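Search this site
Search
Home News What's on Newsletter Join Contact

Raritley Allotment and Garden Society
Newsletter
1st October
By Margit Bråten

Leaf mould, bonfires and the water bill

Most of the leaves will be coming down over the next few weeks, and this year we would like to keep as many of them as we can. The district has agreed to drop bagged leaves from the churchyard and the Prisau Road verges at the bottom gate. They will go in the wire bays behind the old tank. Please don't put anything else in those bays. Last winter we found potato haulm, a carpet and half a bag of set cement in the middle one, and it took Pirmin Fuchs and me a whole morning to get it out.

For those who haven't made leaf mould before, it is slow but there is very little work in it. Leaves rot by fungus, mostly, where a compost heap depends on bacteria and gets hot. So a leaf heap stays cool and takes its time. Oak, beech and hornbeam are the best. Plane and horse chestnut take longer and are better run over with a mower first. Evergreen leaves such as holly and laurel should be kept out, as they will still be there in three years.

Wet the leaves well as you fill the bay and tread them down. If you are doing it at home and have no room for a bay, black sacks will do. Fill them, add a can of water, tie the top loosely and stab a few holes in the sides with a fork. Put them behind the shed. After a year you will have something rough that is good as a mulch. After two it should be dark and crumbly and can be sieved for seed compost, mixed with sand and a little loam.

There is hardly any feed in it. People are sometimes disappointed by this. What it does is open up heavy soil and hold water in light soil, and on the top plots, where the ground is thin and stony, you will notice it by the second summer. I put it on the carrot bed every autumn and do nothing else to that bed.

The oldest bay is ready now. Plot holders may take up to 2 barrows each until it runs out. Please use the bay on the left only and leave the others shut.

Bonfires

Bonfires are allowed from now until the end of March, after four in the afternoon, and only if the smoke is not blowing towards the houses on Amundsen Close. We had three complaints last year and all of them were fair. Blighted tomato and potato tops can be burnt once they are dry. Green hedge clippings should not be, as they only smoulder. Please turn the heap over before you light it. Hedgehogs go into piles like these at this time of year and a quick look from the outside is not enough.

Nothing painted or treated is to go on any fire. If you have old timber to get rid of, speak to Mwangi Mussa, who is taking a trailer to the tip before the clocks change and has room for more.

Water

The mains taps will be turned off at the start of December and the pipes drained. Fill your butts before then. The bill for the year was higher than we expected. We used nearly 4,000 more litres in August than in July, and part of that was a dripping joint at the third tap, which has since been replaced. The rest was hosepipes left running. The rule is still that hoses must be held in the hand and not left in a bed while you go for your tea.

Rents

Rents are due now. A full plot is £30 and a half plot is half that. The form is on the back of the printed newsletter or you can pay at the hut. Anyone wishing to give up a plot should say so as soon as possible – there are people waiting, and it is much kinder to hand over ground in autumn than in spring when the weeds have started.

Seed order

The catalogue is in the hut. We get a discount if the joint order comes to more than £149, and we have never yet failed to reach it. Jonatan Engebretsen is collecting the forms. He asks that you write the variety name as well as the number, having last year taken delivery of a great many swedes that no one would own up to. The climbing bean Kumodum did well for several of us and is back in the catalogue. It needs a tall support and should not be sown before the middle of May.

Odds and ends

The autumn display in the hut went off well. There were squashes from almost every plot on the lower side, two sorts of medlar, and a table of things people had dug up or brought from home to show. Thank you to everyone who carried chairs.
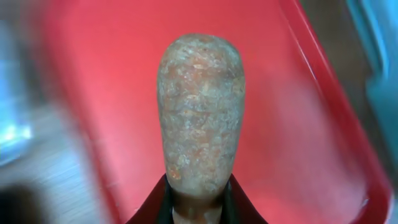 Speckled stone on a red plastic tray.

Kianoush Ghaffari is giving a talk on pruning apples and pears in the hut next month. It will begin indoors and move out to the trees by the car park if the weather is dry, so bring a coat and your own secateurs if you have them. He will cover winter pruning only. Plums and cherries are left until summer because of silver leaf, and he would be glad if no one touched the two plums by the gate in the meantime.

The shredder is back from repair and can be booked in the usual way. Clean it after use and check there is fuel in the can for the next person. The key goes back on its hook in the hut.

Garlic can be planted from now on. Broad beans can go in towards the end of the month, on ground that doesn't lie wet, with a bit of fleece ready for hard weather. Mice were bad last year on the plots nearest the hedge, so those of you along there may prefer to start the beans in pots.

Items for the next newsletter should be left in the hut box or given to me at the bottom gate.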